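Home Forum Guides Search Log in

Posted in: Robot arms > Teaching and teleoperation

How many times do I have to show the arm a task?

Fung-ping Lo
I'm teaching a small arm to move things between a plate and a tray, driving it by remote control. I've recorded 15 runs so far. When it plays back on its own it reaches the right area and then closes the gripper too early. Do I need more runs, or am I showing it badly? I've also started on a bottle and a bowl. 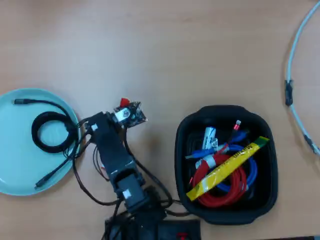
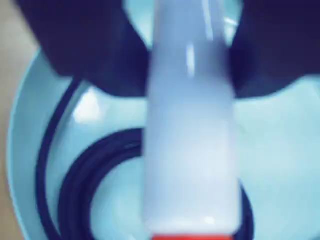 Does the person driving need to watch the arm directly, or only the camera views?

Use only the camera views. If you can't do the job from what the cameras show, the arm has no way of learning it from them either.

Tautahi
15 is low. Our first set was 842 runs over one September, which was more than we needed, but it did work. Closing early often comes from the driver hurrying the grip. Stop for a moment once the fingers are on both sides of the object, then close. Do it the same way every time. Throw out any run where you missed and went back, at least to begin with.

Move the object a little between runs as well. I left mine on one spot for the first 11 and the arm learnt the spot.

Jikero
Agree with the above. Also check the delay between your controller and the arm. Mine was bad enough that the recorded grip didn't line up with the video. I'd do one task properly before starting the second.

Sarkholm
had same problem, more runs fixed it

Tags: teleoperation, gripper, recording, beginners

Contact us | © Lorkitz Community Help | Back to top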